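Melldale Family Room Project: progress report to the Posthorpe Fund, October

Prepared by Setareh Bakhtiari

We've had a great few weeks! The sorting stage is well under way, and we have spent $1,887 of the grant so far, nearly all of it on storage and bedding. The small things are getting their own homes at last, and the pink box with the white interior is one of my favorites for keepsakes and little plush toys. 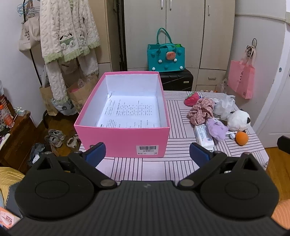

What we sorted

Mahnaz Ranjbar has logged 177 items since we started, and she still gets excited over every one. Soft toys make up the biggest group — pandas, cats, a strawberry, even a crocheted cupcake — and the families love them. We lay them out on the striped bedding so we can look them over together before anything goes into a box or a net bag.

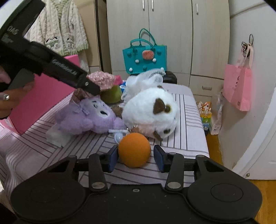

Foam balls and other play things go in a separate group, and small plastic pieces get checked by hand. Crumpled bags and packets are set aside for recycling. It's slow work, but the room feels more cheerful each time we finish a batch.

Next steps

Three wardrobe shelves still need labels, and five bins are on order from Raltora. We'd also like to move $177 from printing to shelf liners, if the Fund agrees.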